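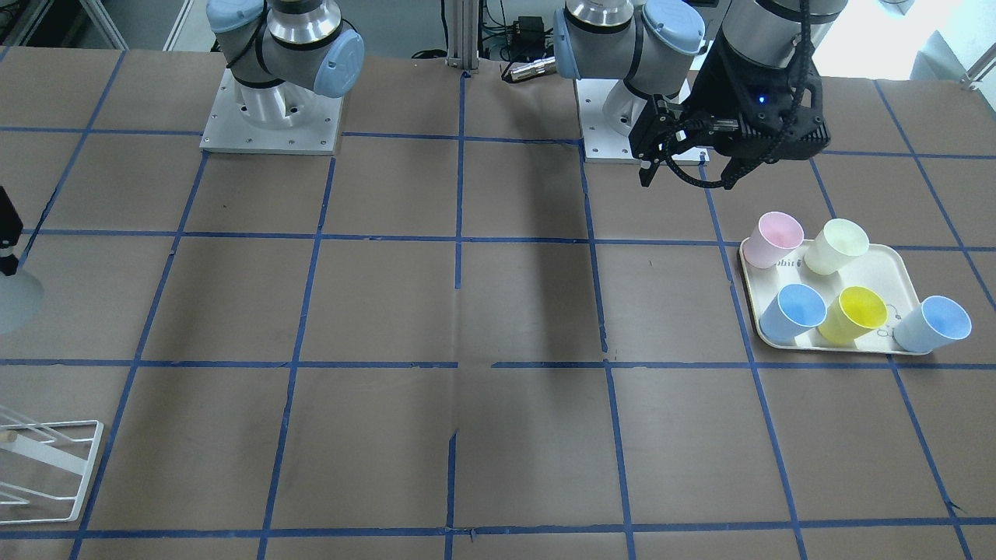
How long should a sourdough starter rest in the fridge between bakes? A week is comfortable, says the owner of the Skesunwood bakery, and two weeks is fine if you feed it well the day before you need it.

She has been answering that one across the counter for years, and she still leans in as if it were the first time. "People worry so much about their starters," she told me over a very generous slice of rye. "They come in looking like they've left a pet behind! I tell them to give it flour and water and go to bed."

The bakery opens at 7, though she is in long before that, and on a good morning in July she sells 110 loaves before lunch. Her own starter came from a neighbor in a jam jar, and it has since moved through 4 kitchens with her - one of them so cold that she kept the jar wrapped in a scarf next to the kettle.

I asked what beginners get wrong. She thought about it for a while, buttering another slice. "They change everything at once. New flour, new oven, new recipe from the internet. Bake the same plain loaf until you're a bit bored with it, and then try something with seeds."

Her plain loaf, by the way, weighs 634 grams out of the oven, a number she gave me with some pride (and then wrote on my paper bag, in case I forgot). The rye sells out first, so call ahead if you want one kept back.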